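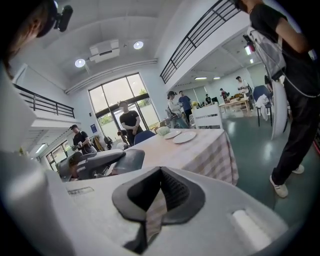

Pink and white check, on the table

Making a second tablecloth to match the first, do I wash the fabric before I cut it?

Štěpánka Šťastný

Hello all, hoping someone who sews properly can help, as I'm very much a cushion covers and pyjama hems sort of person.

I've got a pink and white checked tablecloth that I love. I bought it ready made from the Koubek stall at Sarnley market a good while back, and it's been through the wash more times than I could tell you. We're having my aunt's birthday lunch in October and I'll need to put a second table on the end of the first, so I want another cloth to go with it. The stall doesn't sell them made up any more but they still do the fabric off the roll (Rose Check 522, if anyone knows it) and I bought 3 metres last Thursday. I got it home feeling very pleased with myself and then started worrying!

First worry. The label on the end of the roll said cotton, and that was all it said. Do I wash the whole length before I cut it? My mum always did. My sister says it takes all the crispness out and I'll never get it to lie flat again for cutting, and she does make her own curtains, so I don't like to ignore her.

Second worry, colour. The old one must have faded a bit, I just hadn't noticed until I put the new fabric next to it in the kitchen. The new stuff is a stronger pink. Not hugely, but once you've seen it you can't stop seeing it. Is there any way to take it down a shade without wrecking it? I did wonder about leaving it on the line for a fortnight, but it's been raining here since I bought it, so that's that for now.

And then how do you get the corners neat? The old one has those diagonal folded corners and I've never managed one. Mine always end up like a badly wrapped parcel. I've got a Hesau machine that does straight stitch and zigzag and sulks at anything else.

Thank you in advance, and sorry it's so long!

marrowbone

wash it. always wash cotton. I made a lovely one for my daughter, didn't bother, and it came out of her machine looking like a tray cloth. hot wash too if thats what you'll be doing later to get gravy out

Lyn of Lower Sarnley

Oh I know the 522! I had kitchen curtains in it, and they did me years. Lovely stuff but it does shrink, so your mum was right and I'm afraid your sister isn't, at least for tablecloths. Curtains hardly get washed so you can get away with it. A tablecloth gets washed every time somebody knocks a glass over.

What I do is run a zigzag along both cut ends first, otherwise you open the machine door and there's a great bird's nest of threads wound round everything. Then wash it on its own at whatever temperature you use for the old one. Don't cram it in. I hang mine over the line lengthways with the edges together, and bring it in while it's still a little bit damp, and iron it there and then. If you let it go bone dry you'll be ironing till bedtime. For the crispness your sister is worried about, a squirt of ordinary spray starch brings it right back, and it makes the cutting easier as well.

The nice thing about a woven check is that you can cut along the lines. Do look at the back first, though. If the pattern is as strong on the back as the front, it's most likely woven and the lines will follow the threads. If the back is pale it's probably printed, and printed checks can wander off. In that case pull a thread to find the straight, then cut along the gap it leaves. The eye notices a wonky hem before it notices a wonky check, I find, although my husband says he has never noticed either.

Work out your drop before you cut anything! Measure the table top, then add the drop twice for the length and twice for the width, then the hem on top of that. My own goes down 32 centimetres each side, and I wouldn't want it any longer with people trying to get their knees under. Match yours to the old cloth though, so the two tables look like one.

Now the mitres. You want a double hem, so say 2 centimetres folded over and then the same again. Press both folds in all the way round before you do anything at the corners. Then open them out, and at each corner you'll see a little grid of creases. Fold the corner in on the diagonal so that the fold goes through the point where the two inner creases cross. Press that, open it again, and now fold the whole cloth right sides together so that your diagonal crease lies on top of itself. Stitch along the crease, starting at the folded edge and stopping at the first crease line you come to near the raw edge. Trim off the point, turn it out, poke it gently with a knitting needle (not scissors, I have been through the fabric with scissors) and the rest of the hem folds in behind it. Please do one on an old pillowcase first. It sounds dreadful written down and then your hands just get it.

As for the colour, I'd leave well alone. Bleach is too risky, it goes patchy and can rot the cotton. A few washes will help. I'd also put a plain white runner across where the two cloths meet, with the flowers on it, and you won't have the two pinks right up against each other.

Štěpánka Šťastný

Thank you both so much! It's in the machine as I type, zigzagged at both ends. The back looks just the same as the front so I'm going with woven. There's a Grovemmont runner in the airing cupboard that was a present and has never been out of its packet, so that's the join sorted. Off to find a pillowcase to ruin.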